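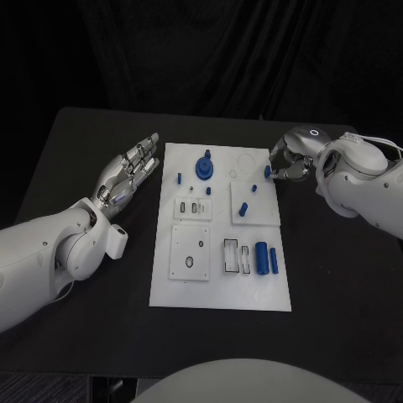
Peg and plate board between the two arms, right hand holding a small blue peg.

Workshop tips: comparing robot hands on a peg board
Posted by Shahzad Rizvi, Mar 15, 2022

These notes cover bench comparisons of multi-fingered hands against plain two-jaw grippers, using small pegs, round parts and slotted plates. They assume the arms are already mounted and the emergency stop has been tested. Settings are the ones we use at Naqvi and will need changing for other arms.

Setting up the board

Use a white board on a dark table. Blue parts separate well from both, and the overhead exposure can stay fixed all day. A black curtain behind the table removes window reflections and people walking past.

Fix the board before fixing anything to it. Double-sided tape at the corners is enough for pegs. For tight slots use two clamps on the near edge, where the arms seldom go.

Draw the start positions of round parts in pencil. Marker pen is picked up by the camera as an edge and will pull the pose estimate towards it. Go over the pencil again when it gets faint.

Leave a clear margin on the operator's side. Dropped parts tend to end up there and can be collected without reaching between the arms.

Wipe the board with a damp cloth at the end of the day. Smudges do no harm to the grasp but they do upset thresholding at low light.

Choosing the parts

Start with pegs standing upright, then the same pegs lying down. Most hands that manage the first will need a different approach angle for the second. Record the two as separate tests. A single combined score hides the difference, and we wasted most of July on one.

Stepped round parts can be held by the wide base or by the narrow top. Decide which before the run and write it on the sheet. Wayne Cheetham's early results for the Otton hand could not be used because both grips were allowed.

Keep a spare set from the same print batch. Printed pegs wear at the rim, and a worn peg goes into a tight hole more easily than a new one.

Two-jaw gripper or fingered hand

For a peg standing clear of other parts, the two-jaw gripper is quicker to set up and repeats better. Fit flat rubber pads and close under force control if the controller has it.

For a peg next to a plate or a raised edge, a hand with slim fingers is easier. Curl the unused fingers out of the way first. If they are left straight they will touch the neighbouring part on the way down.

Pinch small pegs between thumb and first finger only. Adding a third finger gives a firmer hold but turns the peg as it closes, and the insertion then starts at an angle.

On our board the Kuvmont hand completed 90 per cent of upright peg picks and 70 per cent of the flat ones, over 192 attempts in all. Sadia Cheema ran the tests with the same operator settings throughout. Insertion was scored separately and is not included.

Two arms at one board

Park the idle hand open and off the board, just above table height. It can then come in to steady a plate without a long move.

Give each arm its own half and a strip in the middle that only one may enter at a time. Most controllers call this a shared zone or an interlock. Test it at low speed with no parts out.

Check cable runs at full reach on both sides. A cable lying along the top of the arm should have slack at the shoulder and none at the wrist.

Cameras

A head-height camera gives the best view of the whole board but loses the fingertips once the hand is over the part. A wrist camera fills the gap. Log both on the same clock. Correcting the offset afterwards takes longer than wiring a trigger.

Repeat the hand-eye calibration after any change of hand, even if the flange is the same. Teun Hoekstra measured a shift of 4 mm at the fingertip after a swap that had been done with care.

Controllers

Keep the closing speed the same for every hand in the comparison. The Nurketard controller resets it to the default after a power cycle, so read the value back before the first run.

Write down the firmware version on each sheet. Sheets without it go in the back of the folder and are not counted.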